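## Running the two-arm demo at the open day

I set this up for the August visitors at Skunovbridge, and it's easy once you've done it twice!

1. Load the two-arm table in the simulator and let it settle for 15 seconds.
2. Set the speed to 8 (Embla likes it faster, I don't).
3. Start the near arm only. The far one just waits its turn.
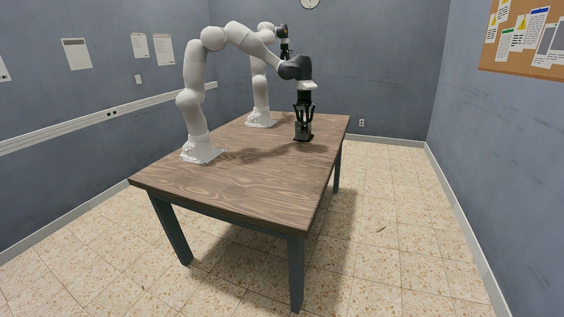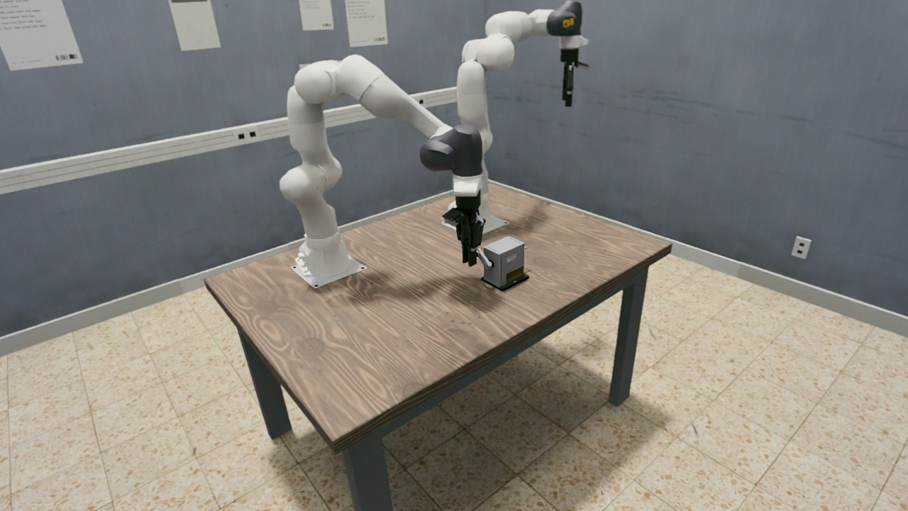
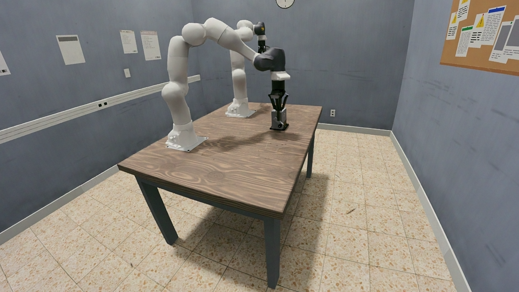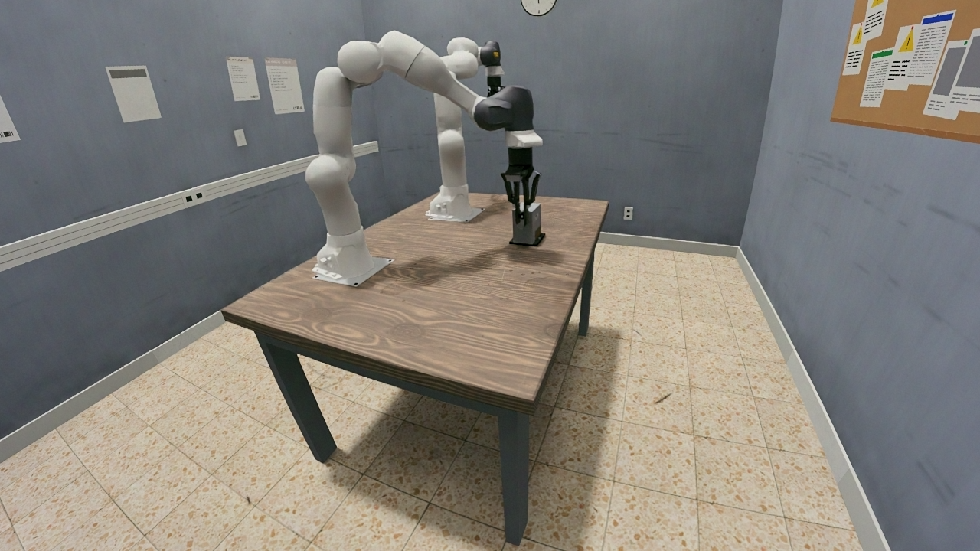
4. Hit Pause whenever somebody asks a question, then Resume.

**Note:** Save your run before the next group comes in.

**Caution:** Don't press Reset mid-move – I lost almost 300 logged runs that way.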